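Kategorie: Robotik / Beschaffung & Planung — Volltext

Diese Website verwendet Cookies, um die Nutzung der Volltexte statistisch auszuwerten. Einstellungen ändern | Akzeptieren

4 Beschaffungsplanung für den Verpackungsplatz

4.1 Ausgangslage

Die Arbeitsgruppe in Nastby plant für das kommende Haushaltsjahr 2 zusätzliche Arbeitsplätze zum Öffnen und Schließen von Faltkartons. Bisher ein Platz, ein Arm, eine Mehrfingerhand. Der Engpass liegt laut Betriebsbuch selten beim Arm selbst. Meist fehlen Ersatzfinger, Kabel, Kartons. Valtonen hat die Ausfallzeiten bis Mai ausgewertet, Chisholm die Angebote eingeholt (Rendale, Drokance). Beide Datensätze sind unvollständig, für eine Planung reicht es aber.

Getrennt betrachtet werden im Folgenden (a) Investition, (b) Verbrauchsmaterial, (c) Wartung. Personalkosten bleiben außen vor, siehe Abschnitt 6.

4.2 Anforderungen aus der Aufgabe

Die Aufgabe bestimmt, was gekauft werden muss. Deckelklappen aus Wellpappe sind leicht, nachgiebig und von Stück zu Stück verschieden. Gebrauchte Kartons erst recht: Knicke, ausgefranste Kanten, Klappen, die nicht ganz schließen. Ein Parallelgreifer kommt zwar in den Spalt zwischen den Klappen, muss dafür aber recht genau positioniert werden. Die Mehrfingerhand verzeiht mehr, kostet in der Anschaffung jedoch deutlich mehr und braucht häufiger Teile. Abb. 1 zeigt die Hand über einem unverklebten Karton.
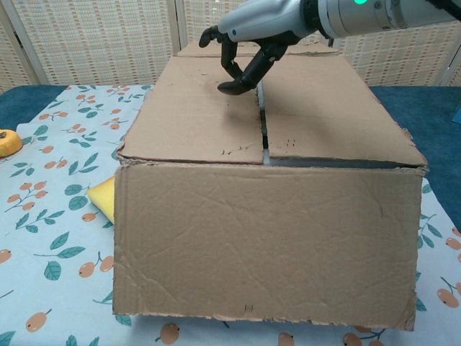

Abb. 1: Mehrfingerhand am Karton, Deckelklappen umgelegt, ohne Klebeband. Mittelspalt offen.

Für die Auslegung heißt das: Die Fingerspitzen arbeiten dicht über der Klappe, Kontaktkräfte klein, Anfahrt von oben. Reichweite des Arms ist unkritisch, solange der Tisch nicht tiefer wird als jetzt. Kritischer die Bauhöhe — Hand plus Flansch plus Karton, dazu Reserve für aufgestellte Klappen. Beim Angebot von Drokance war genau diese Reserve nicht eingerechnet, der Ständer müsste also nachbestellt werden. Rendale liefert einen höhenverstellbaren Ständer mit, allerdings ohne Kabelführung.

4.3 Verbrauchsmaterial

Wird in den meisten Haushaltsplänen vergessen, auch in unserem ersten Entwurf. Angesetzt sind 350 Kartons pro Arbeitsplatz und Jahr. Neuware nur für die Vergleichsmessungen, sonst Gebrauchtkartons aus dem Versandlager in Laur. Die kosten nichts, müssen aber geholt und sortiert werden. Feuchte Ware aussortieren, stark gerissene ebenfalls. Leichte Schäden sind erwünscht, weil der spätere Einsatz auch keine makellosen Kartons kennt.

Fingerkuppen: Tausch bei sichtbarem Abrieb, spätestens nach 45 Betriebsstunden. Das Intervall stammt aus unserem eigenen Betrieb und ist vermutlich zu vorsichtig. Solange keine längere Messreihe vorliegt, wird damit gerechnet. Tischauflagen, Trennwände und Kleinzeug laufen über das Institutsbudget und tauchen in der Kalkulation nicht auf.

4.4 Kaufen, mieten, warten

Miete lohnt sich nach unserer Rechnung nur für den Arm, nicht für die Hand. Arme sind als Mietgerät gut verfügbar und werden bei Defekt getauscht. Bei den Händen schließt der uns vorliegende Mietvertrag Verschleißteile aus, und gerade die sind der teure Posten. Vorschlag daher: Arm mieten, Hand kaufen, Wartungsvertrag für beides beim selben Anbieter. Letzteres aus Erfahrung — bei getrennten Verträgen verwies im vergangenen Jahr jeweils der eine Kundendienst auf den anderen, der Arbeitsplatz stand so lange still.

Ein Satz Ersatzfinger pro Hand gehört in die Erstbestellung. Lieferzeit für Nachbestellungen ist in keinem der Angebote verbindlich zugesagt. Chisholm hat bei beiden Anbietern nachgefragt, schriftliche Antwort kam nur von Rendale, Stand 24.03.2023, ohne festen Termin.

4.5 Einschränkungen

Die Planung beruht auf einem einzigen Standort und einer Kartonfamilie. Größere Formate oder verklebte Deckel würden ein Schneidwerkzeug erfordern, das hier nicht budgetiert ist. Auch die Abnutzung der Gelenke über mehrere Jahre lässt sich aus den vorhandenen Daten nicht abschätzen. Preise netto, ohne Fracht, Wechselkurse zum Zeitpunkt des Angebots. Die Sicherheitsabnahme der neuen Plätze ist als Pauschale enthalten, der Betrag wurde vom bestehenden Platz übernommen und nicht neu verhandlet.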